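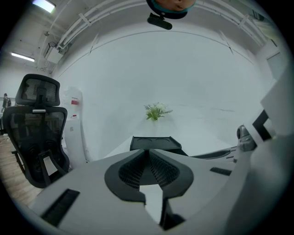
Gripper over the tray table, fake flowers at the back.

So the gripper quit on me again. Second time since we moved the table. Closes fine, opens fine, then somewhere in a long run it just stops reporting its width and the log sits on the last number like all is well. No error. Nothing.

08/06/2026, 37 good picks on the tray job and then a flat line. I kept going to 40 before I looked at the screen. Three runs in the bin, my own fault.

Fergus Paterson says cable. I said firmware, loudly, for two days. Wiggled the plug at the back of the housing and teh reading jumped all over the place. So, cable. Sorry Fergus.

What bugs me more is the safety side -- the force limit reads off that same signal. Frozen number, no limit. It could squeeze a finger and the software would be perfectly happy. Jocelyn Marquez wants a timeout in there before anyone runs it again, and she's right. Should of been in from November.

New cable is on order from Garnley. Two of them, one for the drawer. Until then power stays off at the wall. More when it gets here.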